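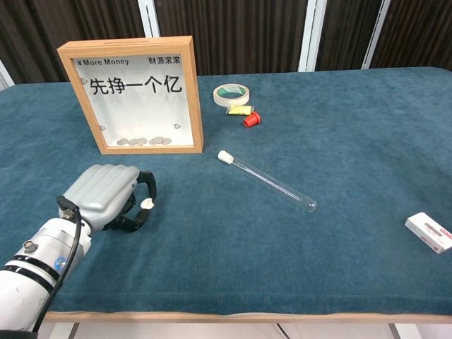 Chapter 6
Saving Toward a Goal

Learning goals
After reading this chapter you should be able to:
explain the difference between a savings goal and a savings habit
describe three ways households set money aside
work out how long a goal will take at a steady rate of saving
explain why cash kept at home loses buying power

Key terms: savings goal, liquidity, emergency fund, earmarking, opportunity cost

6.1 Why people save

In Chapter 5 we followed money as it came into a household and went out again. This chapter looks at the part that stays. Economists call this part saving, and they define it simply: income that is not spent during the period in which it is received. The definition says nothing about where the money goes. It may sit in a bank account, in a jar on a shelf, or in the hands of a cousin who has promised to pay it back.

People save for different reasons, and the reason often shapes the method. Money for a car repair has to be easy to reach. Money for old age does not, and many savers prefer that it be hard to reach. The ease with which savings can be turned into spending is called liquidity. Cash is the most liquid form of saving. A house is one of the least.

Consider Joni Toivonen, who works part time at a bakery and wants to buy a used bicycle that costs $601. She has no savings when she starts. If she sets aside $57 from each paycheck, she will have $570 after ten paychecks and $627 after eleven. Her goal takes eleven paychecks to reach, and she will have $26 left over. If she is paid every two weeks, starting with a paycheck today, she will have the money 20 weeks from now.

Joni keeps her bicycle money in a separate account so that she does not spend it on groceries. This is known as earmarking. A dollar in one account buys exactly as much as a dollar in another, yet people treat them differently once they have been given a label. Coin banks, marked envelopes and holiday savings clubs all depend on this habit of mind.

6.2 Saving at home and saving in a bank

Many families keep some cash in the house. It is quick to use and there are no fees. It also earns no interest, and it can be lost or stolen. When prices rise, it buys less than it did on the day it was put away.

Veikko Oksanen put $800 in a kitchen drawer in December and left it there for a year. During that year prices rose by 2 percent. He still had $800, but goods that had cost $800 when he started now cost $816 - a loss of $16 in buying power, measured at the new prices. A bank account paying 2 percent interest would have kept him even, before taxes.

The interest Veikko gave up is an opportunity cost, a term introduced in Chapter 1. He may still have had good reasons to keep the cash close at hand. Section 6.3 takes up the emergency fund and the question of how much money a household should be able to reach on short notice.

Check your understanding
1. Joni raises her saving to $75 per paycheck. How many paychecks will she need?
2. Give one example of earmarking from your own household.
3. Rank these from most to least liquid: a checking account, a piece of farmland, a government bond.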